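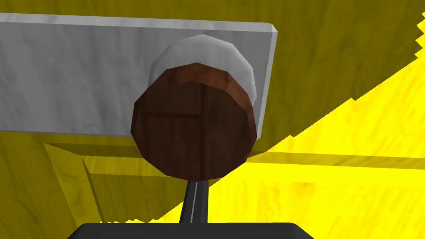 Simulated gripper, one finger just under a round, knob-like wooden disk. Wood grain on the disk, even on the yellow wall.

CAN A ROBOT DO YOUR CHORES YET? Short version, no. Long version below, with the tips I promised, typed fast between loads of laundry.

Philomena Arthur wrote in to ask if she should hold off redoing her kitchen until there's a machine that can work in it. Don't hold off, Philomena. Redo the kitchen. But her question got me reading, and a lot of what makes a kitchen hard for a robot makes it hard for a sore wrist too.

KNOBS
Round knobs are the worst. Nothing to hook. You have to squeeze from both sides and pull straight, and if your fingers are greasy forget it. A lot of the practice gets done in computer-made scenes first, like the one up top, where a bad grab costs nothing. Real knob, real grease, different story.

What to do at home:
Wash knobs with dish soap and warm water, dry right away. Wood ones especially, don't soak.
Loose knob? Open the door, tighten the screw from the back. Snug, not gorilla.
Screw keeps backing out, put a drop of removable threadlocker on it. Metal to metal only.
Screw hole stripped in a wood knob: toothpick and wood glue, snap it off flush, wait overnight, put the screw back in.
Bad hands in the house? Swap to bar pulls. You can hook 2 fingers behind and lean back. Measure center to center before you buy, I didn't, now I have 22 pulls that don't fit anything.

STICKY DOORS AND DRAWERS
A machine that pulls too hard rips something off, too soft and nothing moves. People do this by feel and don't think about it. So fix the sticking first.
Rub a candle stub on wood runners. Plain white candle, no scent.
Metal runners, wipe the crumbs out, then dry lube. Not cooking oil, it gums up.
Door rubbing at the top, try the hinge screws before you get out the plane.

WHAT MACHINES CAN DO NOW
Vacuum a flat floor. OK at it. Pick up the socks and cords first or you'll be cutting stuff out of the brush (seam ripper works great for that).
Wash dishes, if you load them. We've had that one forever and still no one counts it as a robot.
Fold towels, slowly, in a lab. Mine would be moldy by then.
Shop floor is better. Same part, same spot, all day long. Ama Acheampong runs a small cabinet shop and her take is that an arm is fine for feeding blanks but she would still put the knobs on by hand. Drilling jig, stop block, done. She's used the same jig since 2012.

IF YOU WANT A JIG LIKE AMAS
Scrap of half inch ply, cleat glued on 2 edges so it hooks the door corner. Drill your hole 3 inches up from the corner, or wherever you like it, just keep it the same on evry door. Tape behind the hole so it doesn't blow out. Write TOP on it. Trust me.

More in the next one, probably grout. Dryer's buzzing.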